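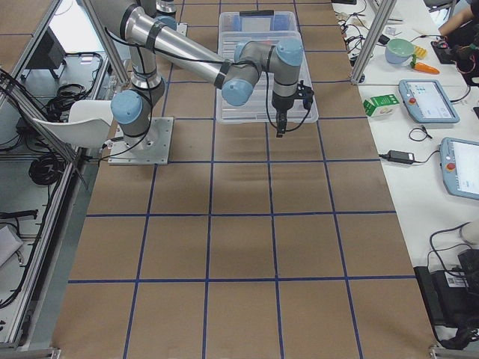
*The practice table at Oveo, with the arm over its paper grid and the toy carrot waiting on the side table.*

Oveo has spent most of November teaching a robot arm to tidy up, a skill that several of its human employees are said to be still working on.

The company, which rents half a floor above a print shop, wants the arm to pick up small household objects and drop them into a clear plastic bin. Instead of writing out every motion in code, its staff steer the arm through the job by remote control, over and over, and keep a recording of each run. The recordings are then used to train the software that will one day do the steering.

So far the team has 700 usable runs. Another 165 were thrown out, most of them for what the log sheet calls "operator mood."

"You can see it in the data when someone wants lunch," said Nandini Rai, who manages the project. "The arm gets snippy. It grabs the thing, it dumps the thing, it leaves. If we trained on that, we'd have a robot that behaves like me at 12."

The project is named Garden, after the toy vegetables that made up its first batch of objects. The orange carrot is the senior member of the collection and has been handled more than anything else on the list. Milk and juice cartons came later, and are less popular with the operators, who complain that the corners never end up where they want them.

The table is covered in brown kraft paper and marked off in squares with dark blue tape. Before each run, the software calls out a square and the operator puts an object there, so the arm doesn't learn that carrots live in one place. Rai said an earlier version of the exercise let people choose their own squares. They chose the one closest to the bin.

Operators work in shifts of six runs and then trade off. Yung-ching Au, who joined in the summer from a company that makes elevator doors, holds the office record for the cleanest set. He puts this down to patience and to years of playing claw machines at a bus station.

"My mother said that was wasted money," Au said. "I sent her the job listing."

New operators begin by moving the arm slowly above the paper and touching nothing. The emergency stop is covered in the first five minutes of training, and Au said most people press it in the sixth.

The first customer will be Goltow, a chain of indoor play centers that would like its toys off the floor by closing time. Goltow has asked for a trial in one party room, after hours. The contract says the arm must cope with objects that are "sticky or partly chewed," and Oveo hasn't recorded any of those yet.

Rai said she was looking for a way to get them that didn't involve the staff. Au has offered to ask his nephew -- he is two, and his rates are reasonable.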